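Skidar: sorting station notes and data card

Maintained by Rozália Baláž, with Wilmer Grajales and Yolanda Rengifo
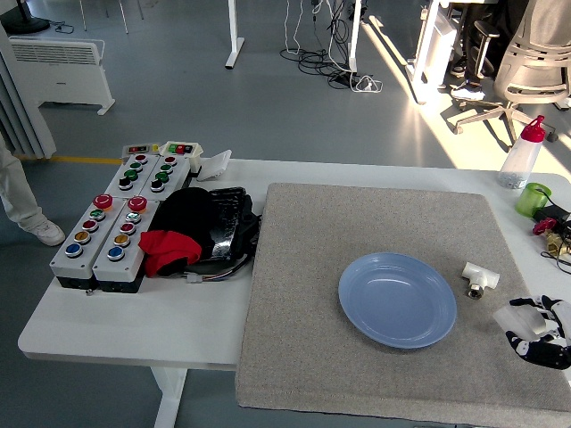
What this folder contains

The Skidar folder keeps the recordings, the task sheets and the staff notes from the returns bench at Nomum. Returned parts come to the bench mixed together: control boxes with push buttons, pipe fittings, valves, cables, small bottles. Before, one person sorted all of them by hand. Now a robot hand does a part of this work and a person does the rest.

We write this page for two groups of readers. The first group wants to use the recordings. The second group works at the bench, or will work there soon, and wants to know what is changed. Please read the section for your group, and also the other one if you have time.

The task

The basic task is called "fitting to plate". A white plastic pipe tee with a metal threaded insert lies on the gray felt mat, and the light blue plate is the target. The hand must take the tee and put it on the plate. The recording of one attempt ends when the hand is open again and away from the plate, or when the operator stops it.

The button boxes stay on the table during the task. We had a discussion about this, because a clean table gives better results. But the bench in daily work is never clean, and the people who work there asked us to train with the real mess.

Recordings

There are 1,000 attempts in the current version. Each attempt has the camera view, the positions of the hand and a short text label. Labels are written in English by the operator of the shift. Spelling is not corrected, so you can find "fiting" and "fitting" for the same thing.

Failed attempts are included. A dropped part has the label "drop", and a wrong part has the label "wrong". If the operator was not sure, the label is "ask", and Snædís Gunnlaugsson looks at it later.

Folder structure

attempts: the recordings, one subfolder for each attempt
labels: text files with the same names as the subfolders
sheets: task sheets for printing
bench_notes: remarks from the staff, with permission of the writer

What is different for the people at the bench

The number of people on a shift is the same as before. The work itself is different. The sorter decides which parts are safe for the hand, prepares the mat, and checks the plate. Small fittings go mostly to the robot. Testing of the button boxes is still done by a person, who must feel if a button is stuck.

Eusebio Tamayo has worked on returns for 10 years. In his note he writes that his wrists hurt less, but the day feels longer when he only watches. After this note we changed the plan: nobody supervises for more than 2 hours without a change to other work. Yolanda has the opposite remark. She likes the supervision, but she wants it to be written in her job description, and paid accordingly. This point is open with the management.

New people receive 5 training shifts with an experienced sorter. They first learn to sort by hand, then to work with the robot.

Privacy

People near the bench can be visible in the recordings. Everybody on the shift is informed before recording starts, and can ask to have an attempt deleted. The recordings are not used for measuring the speed of a worker. Please respect this rule also if you copy the data to another project.

Known problems

Sunlight on the floor changes the brightness of the picture during the day.
Black plastic film is sometimes labeled as a bag and sometimes as a tray.
Cables at the side of the table can catch on the fingers.
Attempts recorded in January used an older task sheet, and their labels are shorter.

Changes and questions

Corrections of labels go to Snædís. For questions about shifts and training, please speak with Wilmer at the bench, best before the morning handover. If you send a correction, write the name of the subfolder and the old label, because we keep both.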